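Fruit on a wooden tray instead of in a bowl — does it keep?

Posted by marrowfat_lane

We used to have a big glass fruit bowl on the coffee table and it always ended the same way, with something soft and brown at the bottom that had been there since goodness knows when. In May the bowl got broken and I put the fruit on a serving tray as a stopgap. The rest of the household now likes the tray and I am being outvoted about buying another bowl.

The tray is light wood with raised edges and cut-out handles. I have no idea what finish is on it. It sits on the coffee table, towards the back, next to a spiky plant in a white pot. We buy a mixed lot each week, so there is no point telling me to keep only apples.

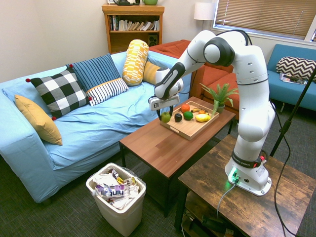 The tray on the coffee table, apple at the left end, mango towards the front right.

What I would like to know is which of these should not be next to each other, and whether any of them ought to be in the fridge. The apple and the plum are usually side by side and I have read that apples make other fruit go over faster. The banana goes at the back because it fits there. I would also like to know how to clean the tray, as a plum split on the last lot and left a mark that has not come out with a damp cloth.

The room gets sun until 2 in the afternoon in summer. The sofa is blue and has already had a slipcover put on it for that reason, so you can tell how strong it is.

Gus Greenberg

A tray is better than a bowl for this. Everything is in one layer, so you can see what is going and nothing is squashed by what is on top of it. I changed over when we moved to Wolde and I throw out much less.

Apples and bananas both give off a gas that ripens other fruit. With the apple against the plum, the plum will be the one that suffers, and if it was already ripe when you bought it you may only get a day or two. I would swap the apple with the orange. Oranges and limes are not much bothered by it and they can sit next to more or less anything.

As for the fridge:

Plums — leave them out until they give a little when pressed near the stalk, then put them in the fridge.
Mango — the same. A hard mango in the fridge stays hard, so wait.
Lime — fridge if you want it to last. On a table it dries out and the skin goes like leather. I keep one out and the rest in a bag in the salad drawer.
Orange — a week on the table is fine, longer in the fridge.
Banana — out, always.
Apple — fridge if you like them crisp. Ours live there and I bring out what we will eat that day.

Sun is the bigger problem if it falls on the table. Could you turn the table round, or move the tray to the other end? Ours was by the window at first and the bananas were spotted by the second morning.

On the stain, try bicarbonate of soda mixed to a paste with a little water. Leave it ten minutes and wipe it off along the grain, and do a corner underneath first. If the wood looks dull afterwards, rub in some food-safe mineral oil and leave it overnight before you put any fruit back. Don't soak the tray, or it may warp.

flurnari_pat

Just get another bowl.

Itirano

I agree with most of what Gus says but I would not be so quick with the bicarb. It darkened a patch on an oak board of mine and I had to sand the whole thing. Lemon juice and salt got plum off for me, rinsed quickly and dried straight away. That was on bare wood. If yours is varnished the mark is probably in a scratch and you may have to live with it.

You could also put a folded tea towel under the fruit. It catches the juice, stops the orange rolling about when someone knocks the table, and goes in the wash.

marrowfat_lane

Thank you. The apple has been moved and the lime is in the fridge. I will try the lemon on the underside first and see what it does.

Contact us | Terms of use | © Tisura Household Help | Back to top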